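Ticket 147 – Box office: presale codes rejected
Opened: May 17, 2021
Venue: Idelden Theatre
Status: Resolved

Patrons booking for the Kundia cabaret season reported that presale codes issued in April were declined at checkout. The Balaskas ticketing system recorded 40 failed attempts before sales were paused.

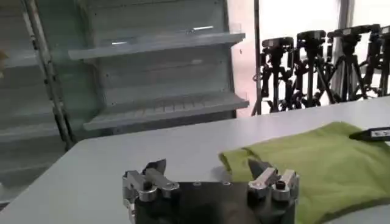 Attachment 1: Gripper over white tabletop.

The codes had been assigned to the matinee programme only. Gadetano support reassigned them to both performances and cleared the held seats in rows A to F – no completed booking was altered. Sales have resumed. Patrons whose payment remains pending after 2 business days should contact the box office and quote their order number.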